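# Faux Flower Arranging - Your Questions, Our Answers

Welcome! We get a lot of mail about artificial flowers at Nemovier, and plenty of it arrives from people who bought three stems on a whim and now have them lying on the dining table. We love that. Most of the questions below came in through our small-vase workshops, and the answers come from the people who teach them. If yours isn't covered, write to us and we'll add it.

## Getting started

### I've never arranged anything. What should I buy first?

Less than you think! Get two or three bud vases in different colors and one stem for each. A bud vase has a narrow neck, so the stem stands where you put it and you don't have to fight with foam or tape. Tulips are great first flowers because a single stem already looks finished. Roses on a branching stem come next, once you feel like playing with height.

Our beginner workshop kit started out with 17 stems in it. People froze. Marijke Brouwer, who runs the evening class, cut it way down, and everybody started having a better time.

### Do artificial flowers look cheap?

Some do, sure. Look at the leaves before you look at the blooms. If the green is one flat color and every leaf sticks out at the same angle, keep walking. Leaves that curl a bit, with a little variation in the green, will do more for you than a fancy petal. And bend them! Straight out of the bag, every stem looks stiff. Give it a few minutes with your hands and it changes completely.

### Should I stick to flowers that are in season?

Only if it makes you happy. Tulips in February feel right to a lot of us, but I've had pink ones on my desk all through August and still smiled at them every morning.

## Vases and color

### Clear glass or colored glass?

Colored, every time, if you're using artificial stems. Clear glass shows the whole stem, including the plastic-coated wire at the bottom, and then you start wondering whether you should pour in some water to make it look right. Colored glass gives you something lovely to look at and takes the eye off the wire. It's also a really easy way to bring in a second color without buying more flowers.

### How do I match the flower to the vase?

There are two ways to go. You can stay in one family, like a deep red rose in a red vase, and get something moody and rich. Or you can go for contrast, like a pink tulip in teal, and the whole thing wakes up. I like having one of each in the same group - the calm one and the loud one.

White blooms go with anything, so keep a couple of white tulips handy for the moment when the group looks too heavy on one side.

### Can I mix different vases in one group?

Please do. A set of matching vases in a row can be nice on a long windowsill, but on a table a mixed cluster has a lot more life in it. Dark burgundy roses in red glass, a pink tulip in teal, and a little pink vase close by make a good trio to practice with. Try the stems in different vases before you settle on anything. White tulips may end up looking better in the pink glass than you'd expect, or you may want them right up against the teal. 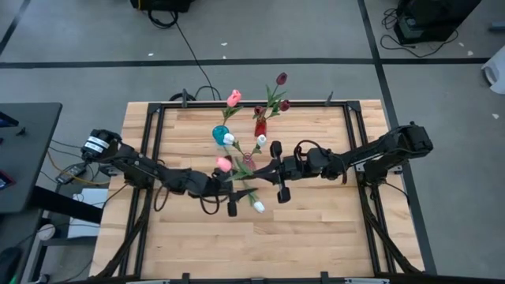

### How close together should the vases stand?

Closer than feels natural. If you can slide your whole hand between two vases, they read as separate things. Bring them in until the leaves of one stem start to cross in front of the next vase, then stop and take a look from your chair, because that's where you'll be seeing them from most of the time.

## Working with stems

### My stem is too tall. Can I cut it?

You can, but bend it first. Fold the bottom of the wire back up on itself and push it into the vase. You'll lose a good bit of height and you can undo it tomorrow. If you do cut, use wire cutters. Your good scissors will never forgive you, and your flower snips won't either.

### How do I get a stem into a narrow neck without knocking the vase over?

Hold the vase low down with one hand and bring the stem in from straight above with the other. Grip it below the leaves. If you hold it up by the bloom, the bottom end swings around and taps the glass, and over goes the vase. Leaves that catch on the rim can be pressed up against the stem, then fanned back out after it's in.

Stems with more than one bloom are trickier because they're heavier on top. Set the stem so the heaviest bloom leans over the widest part of the base.

### The vase keeps tipping anyway!

Add some weight. A small handful of clean gravel or glass beads in the bottom fixes nearly every tippy bud vase. Dry rice works in a pinch, though we wouldn't leave it in there for months. Marijke uses old steel nuts and washers in hers, and since the glass is dark, you'd never know.

### What's a good surface to work on?

Something flat, steady and plain. We adore light butcher block for this. The pale wood makes it easy to judge the colors of the petals, and it doesn't throw glare back at you the way a glossy white tabletop does. If your table is dark or patterned, lay down a big sheet of kraft paper while you work. Carpet underneath is nice to have, too, for the stem that rolls away.

## Care and storage

### How do I clean them?

A soft makeup brush for the petals, every couple of weeks. For a deeper clean, use a hair dryer on the cool setting and hold it well back. Fabric petals don't like being soaked, so if there's a spot, dab it with a barely damp cloth and let it dry standing up in a vase.

Colored glass vases just want warm water, a drop of dish soap and a bottle brush. Let them dry all the way before the stems go back in - damp wire ends can rust.

### Will sunlight fade them?

Yes, slowly. Dark reds and burgundies are the first to show it, and you'll see it on the window side before anything else. Turn the vase every time you dust and the change will at least be even. Whites can go a little creamy, and I find that pretty.

### How should I store stems I'm not using?

Standing up if you can manage it! A tall wastebasket in a closet is perfect. If they have to lie down, use a long box and put tissue between the blooms so they don't flatten each other. A squashed tulip can usually be saved with some steam from a kettle and a gentle pinch at the base of the petals. Keep your fingers out of the steam, please.

## About the workshops

### How long is a small-vase workshop?

It's 2 hours, with a break in the middle. You'll make one arrangement, take it apart and make a completely different one from the same stems. The second one is nearly always better, and watching people notice that is my favorite part of the evening.

### How many people are in a class?

We stop at 20. Everyone gets table space and enough elbow room to make a mess.

### Can I bring my own vases and flowers?

We'd be thrilled. Bring the odd ones, the inherited ones, the ones you've never known what to do with. Wrap the glass well for the trip and put your name on the bottom with a piece of masking tape.

### Do I get to keep what I make?

If you brought your own materials, of course. If you used ours, the stems and vases stay in the studio for the next group, and you're welcome to buy the ones you've fallen for. We have 565 stems on the shelves right now, so there's plenty to fall for.

### I can't make it to a class. Is there another way to learn?

Our printed guide, The Clideck Notes, covers the same ground at your own speed, with a page for each type of stem. Or simply put one vase on the kitchen table, leave a handful of flowers beside it, and change something every time you walk past. That's how most of us got started.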